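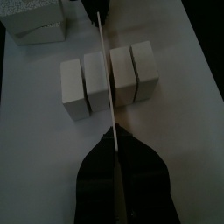
2026年3月9日 文/本刊作者

3.2 桌面颜色这件小事

说到这一节,我得先承认自己有点偏心,整篇论文里我最爱写的就是桌子。我们在Hallelville的共享自习室收了两个月的使用记录,一共3657条,最初只想看大家几点来、几点走,结果翻着翻着,我发现留言栏里抱怨桌面的人特别多(抱怨椅子的反倒没几个!)。

图1 浅色哑光桌面,左侧偏灰蓝,中间和右侧偏暖米色。

图1里的桌面是白的,可左右两边的色调并不一样,受光的地方明显暖一些。我以前写问卷时只给“白色”一个选项,现在想想真是太粗糙了。同一张白桌子,靠窗坐和靠墙坐,看到的颜色可能差很远,填表的人却只能勾同一个格子。后来改版的问卷里,我把“白色”拆成了冷白、暖白和“说不清”,选“说不清”的人多得让我有点不好意思。

访谈部分我们找了大约60位常客,每人聊一刻钟。地点分在两处,一处是Hallelville主馆,另一处是Clomgate分馆,后者的桌子由Hiso供货,木纹贴面,颜色深得多。喜欢深色桌的人说纸摊上去清楚,喜欢浅色桌的人说坐久了心里亮堂,两边都讲得很认真,我记笔记记到手酸。有6位受访者中途改了主意,这几份我没有删,单独放进附录B,编码时按最后一次回答算。

照度我们也量了,用的是Ebrahimi量表配套的记录单,每张桌取左、中、右三个点。说实话这张记录单的格子太小,我的字又大,誊抄时错过两回,只好回馆里重测。重测那天是阴天,数值整体偏低,所以表4里这几行加了星号,读的时候请留意。座位偏好与照度的关系放在3.3节,那里会先讲靠窗的一排。

分享 14 评论 3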